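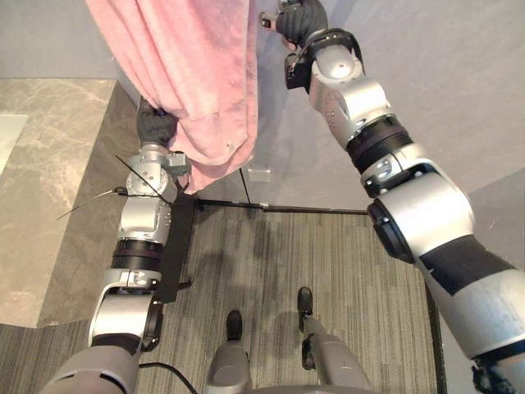
What should a buyer settle first when planning for a robot? The job it will do on an ordinary working morning, written down in plain words, before anyone looks at a price list.

Chapter 2
Budgeting for a Two-Armed Robot

Buying a robot is one of the most enjoyable pieces of planning you will ever do, and the sums are well within your reach! All you need is a pencil, a little patience and a clear idea of the work. Take towels. Holding up a towel with two hands is a small thing for a person, but for a buyer it opens up a whole string of good questions. How far must each arm reach? What sort of hands suit soft cloth? How much clear floor does the machine need, and where will the cables run?

We shall follow one case through the whole chapter. Flindham is a small linen service that wants help with handling towels. It has two quotes on the desk, one from Forkel and one from Chong, and at first glance the Forkel quote wins easily. Then we turn the page and find that spare gloves, setting up and staff training are all charged separately – and the fun begins.

Gloves make a lovely first exercise. Flindham allows 159 pounds a month for gloves and other small parts that wear out. Hardly worth a line in the budget, you might think, until you see that the training bill comes to 3120 pounds and the small parts will overtake it before the second year is out. Small monthly costs deserve the same care as large single ones, and in section 2.3 you will learn to set them side by side.

Later on we visit Bostholm, a larger site that bought first and measured the room afterwards. Its floor plan is printed at the end of the chapter, so keep a ruler handy.

Before you start, choose a job you know well, at home or at work, and write down every movement it takes. Folding a bath towel will do nicely. Keep the list by you, as we shall put a cost to each line of it in section 2.1.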